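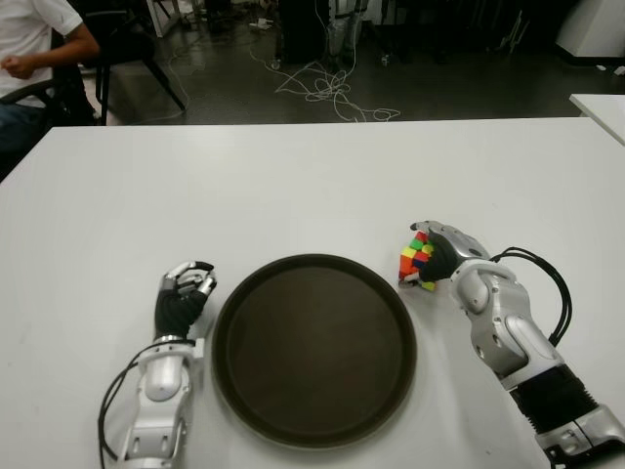 How long should a two-part wood finish cure before a hot mug goes on it? Seven days at room temperature, and longer if the shop drops below 60 at night.

Bevan Goodwin
January

The can says "dry in 12 hours." Dry means dust won't stick to it. Cure means the resin and hardener have finished reacting. Most ring marks I get asked to fix come from mixing up those two words.

I keep test boards. Same maple, same sandpaper, one coat each. At 12 hours a fingernail leaves a dent. At 40 hours it doesn't, but a mug of boiling water still leaves a white ring.

The white ring is moisture trapped in the film. Low heat from a hair dryer will often clear it. A dark ring has gone through to the wood, and you're sanding.

Cold slows everything down. My shop in Drutlow has no heat overnight, so January boards get two weeks before I test them.

Maxine Mudgway asked about thicker coats. Don't. A thick coat skins over and the bottom stays soft. Two thin coats, a day apart, light sanding between.

Mix by weight — a kitchen scale is fine. Extra hardener doesn't speed up the cure. It leaves the film brittle.

Coasters for the first month regardless. Felt under them can print into a young finish, so use cork.

Jarrah Harawira wants the same test on oak. Boards are cut, first coat goes on Thursday. I'll post the 40-hour results when I have them.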